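Open House at Gretville Shows Robot Training by Hand

The Gretville Center for Applied Automation opened its laboratory to the public on Thursday, May 21, 2026. Visitors were admitted in groups of 30 and could watch staff at work on Bogdan, the center's program for teaching robots to handle household goods.

Much of that teaching is done by people. An operator holds a gripper of the kind a robot would carry and performs a task with it, while the movement and the view from the tool are recorded. The recordings are then used to train the software that directs the arm. Catherine Tosh, who leads the program, told guests that her staff had completed 600 such sessions.

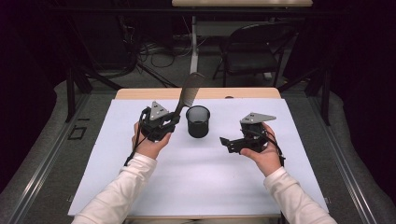
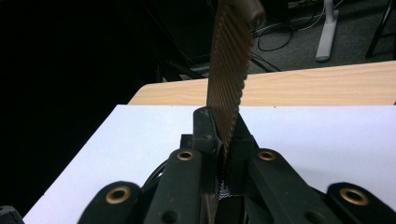
Hand-held grippers in use at the training table. First, a comb in the left gripper; second, a ribbed brown strip between the jaws.

Small items receive particular attention. "A box is easy to plan for," Ms. Tosh said. "Something thin can turn in the grip, and the operator has to correct for it. We want to keep that correction in the record."

Guests asked most often about pace. Operators work in pairs and change places every 30 minutes, and a session in which an item is dropped is kept and labeled accordingly. Several teachers from Tradlow inquired about student placements, which the center expects to offer next year.

The afternoon closed with a talk on Stellosia, the center's library of recorded tasks. Access is at present limited to 3 partner laboratories. A second open house will be held in July, and registration is required. Children under 12 must be accompanied by an adult.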